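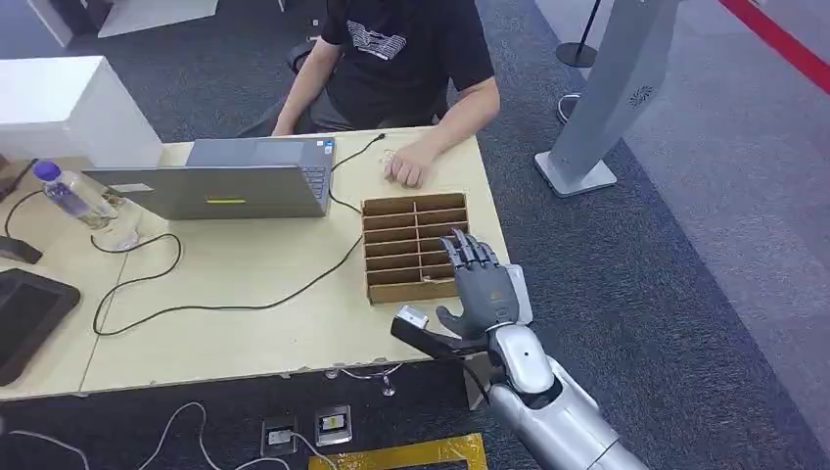

I quit a subscription last month and it took me longer than doing my taxes. I want to write it down while I'm still annoyed, so bear with me.

The thing was called Skimik. It's a budgeting app. You give it your bank login and it sorts what you spend into little colored buckets, and then it tells you that you spend too much on lunch. I signed up in March because a friend, Delphine Baptiste, swore it had changed how she thinks about money. I don't doubt her. Delphine also says that about breathing exercises, and a certain kind of notebook, and for all I know they did too.

The pitch was that the average user saves 100 dollars a month. I would love to meet the average user. Did they save it compared to the month before? Compared to what they would have spent without the app? Did anybody check on the people who deleted it after a week? I wrote to support to ask and got a cheerful answer saying the number was "based on user data." Well, yes. I didn't think they got it from the weather.

The app costs three dollars a month. Small enough that you don't think about it, and I'd guess that's how they picked it. A budgeting app that lives on you not noticing a small charge -- I kept turning that over while I looked for the cancel button.

The cancel button was not in Settings. It wasn't in Account either. It was under Help, under Billing Questions, behind a screen asking me what my goals were. Then a screen with a sad cartoon acorn. Then an offer of half price. Then a message that my request had been received and that I would get an email to confirm I meant it. The email came the next day and the link in it opened the app store page, where I was invited to leave a review.

I did leave a review.

What bothers me is less the app than the whole idea underneath it, that people are bad with money because they can't see where it goes. I can see where mine goes. It goes to rent. After that it goes to groceries and the car, and then there's a bit left, and some of that does go to lunch. I knew all this before the colored buckets. Adhiambo Ondieki, who I used to work with and who raised two kids on one paycheck, kept a running total in pencil on the back of an envelope, and she could tell you on any given day what she had until payday. She didn't need a chart. She would have liked a raise.

And the sorting was bad. It filed my dentist under Entertainment. It filed the hardware store under Home one week and Gifts the next. When I fixed these by hand it thanked me for "training" my budget, which seems to mean I was paying them to do their work. By the end I had fixed so many that I had basically made a spreadsheet, only slower and with an acorn in it. 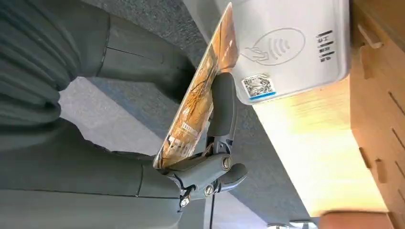 The other argument I keep hearing is that money has become too easy to spend, so we need software to make it hard again. I have more sympathy for this one. When I was 18 I got an envelope of cash from my first real job, and breaking a twenty felt like something. Now you press a card flat against a white terminal and you're done, no counting, no change in your hand, and I can believe that does something to a person. I've read plenty of claims that people spend more when they pay by card. I've also noticed how often those get passed along by someone with an app to sell you. If paying is too easy, why would the cure be another automatic charge on the same card? Take out cash. It costs nothing and it doesn't have a mascot.

I tried the cash thing for the rest of the month, to be fair to it. I'm not going to claim it changed my life. The coffee place near me doesn't take cash anymore, so I went without coffee there, and I suppose that counts as saving. The parking meter wouldn't take it either. I spent a little less on food and a little more on the bus. Was it the cash, or was it that I was watching myself because I knew I'd be writing about it? I don't know, and I don't think one month can tell you. That doesn't stop people with apps from telling you in one week.

Lucinda Holloway wrote to me after my post on meal kits to say I'm against anything new. I don't think so. I like online bill pay. I like getting a text when my balance drops low, and my bank does that for free with no goals screen. What I'm against is being told I have a problem by whoever happens to be selling the fix, and then being handed a number with no math behind it.

She also asked whether I'd tried Rullura, which is apparently the same idea but with groups, so your friends can see your buckets. I have not tried Rullura. I can't think of a friend I'd want looking at my dentist.

If you use one of these and it helps, good, keep it. But I'd ask you to do one thing. Look up what you had in savings the day you signed up, look up what you have now, and take out any raise or tax refund that landed in between. Send me the number either way. I'll print the good ones too.

One more item for anyone trying to leave Skimik: after the confirmation email, go back into the app and check. Mine still said "active" 3 days later, and I had to cancel a second time.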